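Clearing and Washing Up After a Noodle or Rice Supper

We use cookies to remember your settings and to count visits. By staying on this page you accept this. Manage choices | OK

Most of the work after a small supper is in the carrying. If you stack well at the table, the sink part takes no time.

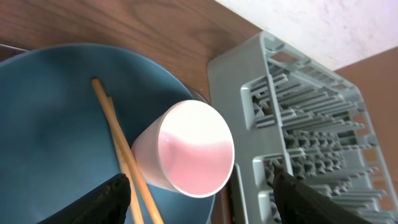

Start with the biggest plate. Whatever you served from or ate from, use the widest one as a tray and load the rest onto it. Chopsticks go on flat, side by side, with the tips pointing the same way. A cup can go on its side near the rim if it is empty. If there is still tea in it, drink it or pour it out first. I have ruined one tablecloth by skipping that step and don't plan on a second.

Don't load a plate past what you can carry level with both hands. Two trips are fine. A glazed plate is slippery when there is oil on it, and chopsticks roll. If yours roll a lot, lay a folded napkin under them.

Scraping

Scrape into the food waste bin before anything goes near water. Rice swells and will sit in the drain trap. A rubber spatula does a better job than a fork and doesn't mark the glaze. Starchy dishes want cool water first. Hot water turns the starch to paste and you will be picking at it later.

Chopsticks

Plain wooden chopsticks need a little more care than the plates do.

Wash them by hand as soon as you can. Hold a few at a time, tips down, and rub them between your palms with a soft soapy sponge. Rinse, then wipe each one from the thick end to the thin end. Don't leave them soaking in the bowl with everything else. The wood takes up water, the grain lifts, and they feel fuzzy in the mouth after that.

Dry them standing in a tall jar, thick end down, with space for air. They look dry long before they are. I leave mine out overnight and put them in the drawer in the morning. In November, when the kitchen is cold and the windows are shut, I give them a full day.

If a pair has gone rough, rub it with very fine sandpaper along the grain, wipe off the dust, and put on a thin coat of food-safe mineral oil. Wipe off the extra after 7 minutes or so. Replace any that are cracked, smell sour, or have dark spots that don't wash out. No amount of scrubbing fixes that.

I keep 4 pairs in use and the rest in a box. With a smaller number in the drawer they get washed properly each time and none of them sit forgotten at the back.

Cups

Colored glaze on the inside of a cup hides tea stains for a while and then all at once it doesn't. Light colors like pink and pale green show a brown ring just under the rim. Make a paste of baking soda and a few drops of water, rub it around with a fingertip or a damp cloth, leave it for a few minutes, and rinse. Skip the green scouring pads. They leave fine scratches and the next stain holds on harder.

Check the rim with your finger while you wash. A chip you can feel is a good reason to stop drinking from that cup. Mine from the Uvthorpe pottery shop chipped last winter and now holds paper clips.

Don't stack cups one inside the other while they are wet. Tapered ones can lock together. If that happens, fill the inner cup with cold water, stand the outer one in warm water, and wait. Twist gently. Don't pry with a knife.

Large plates

Wide, shallow plates are awkward in a small sink. Lay a dish towel on the bottom so the rim has something soft to knock against. Wash the front, turn it, and wash the back as well, including the foot. Grease on the foot ends up on the plate below it in the cupboard.

Darker glazes such as blue and teal show water marks and finger smudges more than white does. A wipe with a cloth dampened with white vinegar clears them, followed by a rinse and a dry towel. Gray lines are usually metal marks from forks and knives. A mild powder cleaner takes off most of those. Try it on the back first.

For storage, put a paper towel or a circle of felt between plates. Keep the heaviest at the bottom and the stack low enough to lift out in one go.

Order at the sink

I wash cups first, then chopsticks, then plates, then the pan. The water stays cleaner that way and you only need to change it once. If the pan is very oily, wipe it out with a paper towel before it goes in.

Hang the sponge up when you finish. Wring out the cloth and spread it over the faucet or the oven rail, and put a dry one out for the morning.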